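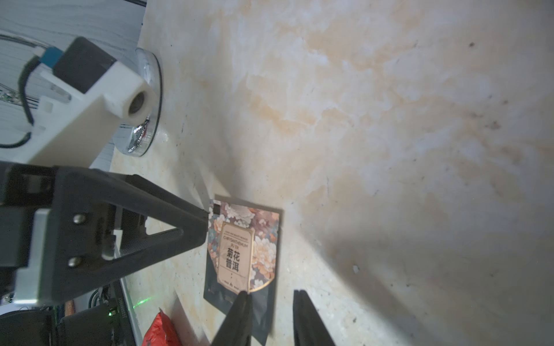

3.2 Single sachets in the shared kitchen

Sealed single-serving sachets are the smallest form in which tea entered the kitchens we studied, and they were also the form most often left out on a work surface. Loose tea was put away in tins and caddies. Boxed bags went back on a shelf with their box. A sachet taken from its box or given as part of a present had no fixed place, and residents set it down wherever they happened to be standing. The one in Figure 2 is a chrysanthemum pu-erh, named in English capitals and in four Chinese characters on a cream panel, with large chrysanthemum blossoms printed over a dark gray-black ground. A person who reads either language can tell what it is, but the English word gives only the flower and leaves out the tea. Two residents in the Quintela house took sachets with this kind of wording for a plain flower infusion and drank them late in the evening, not expecting caffeine.

Figure 2. Chrysanthemum pu-erh sachet on a marble worktop.

Our records cover 137 households that kept a kitchen diary through July. Each was asked to write down any tea that stayed on a counter, table or windowsill overnight, and to say who had put it there if this was known. The diaries gave 282 entries for sachets. We left out entries where the writer could not say whether the packet held tea, coffee or soup, and these are dealt with in the appendix.

Most entries were short. "Same one by the kettle" was typical. Where people wrote more, they tended to write about the packet and very little about the drink. Shanthi Seneviratne, who kept the diary for the Palik flats, noted that patterned sachets stayed out longer than plain foil ones in her kitchen and that guests picked them up to look at them. Other diaries bear this out in part. In kitchens with pale worktops, dark printed sachets were mentioned on more days running than any other sort. We cannot say from the diaries whether they were kept out on purpose or were simply easier to see when the evening entry was made.

Pu-erh raised a further point. It is a fermented tea, and several residents who had grown up with it said that a sachet could wait for a good while without harm. They were in no hurry to use it or put it away. Residents who did not know the tea tended to treat it like any other bag and worried about its age. In one flat this led to a small dispute, recorded by both sides, in which one person threw out sachets that another had been saving for visitors. After that the sachets were kept in a soup bowl next to the bread.

The blend with chrysanthemum was described as a drink for after a heavy meal, for hot weather, or for tired eyes. We report these uses as they were given to us and did not look into whether the tea has any such effect. Brewing also varied. Some poured off a first short rinse, some left the bag in the cup until it was finished, and a few topped up the same bag through the afternoon.

3.3 Where the sachets went

Households that tidied once a day moved stray sachets to one of three places: a cutlery drawer, a mug, or the nearest open box of some other tea. The last of these caused the most confusion. A single chrysanthemum sachet put into a box of black tea was usually found weeks later by someone else, and was then set out on the counter again and entered in the diary as new. We have tried to remove such repeats, though some will remain. A shallow dish was the only storage that residents kept using to the end of the month without being reminded.

Print this page
E-mail this to a colleague

Search Enter keyword or author Go Advanced

Reader comments (3)

Nimal Haque
Did you ask about the size of the worktop? In our old place there was hardly room for a chopping board, so nothing stayed out at all, tea included.

Graça Nogueira
The point about the English name is a good one. My mother-in-law buys the chrysanthemum kind and the pu-erh blend together and I have mixed them up more than once. I go by the colour in the cup now, the blend comes out much darker.

Kasun Cassim
Nimal, I think worktop length is in the appendix with the soup packets. I would like to see the same diary kept in winter, when we get through far more tea and the dish by our kettle is empty by four o'clock.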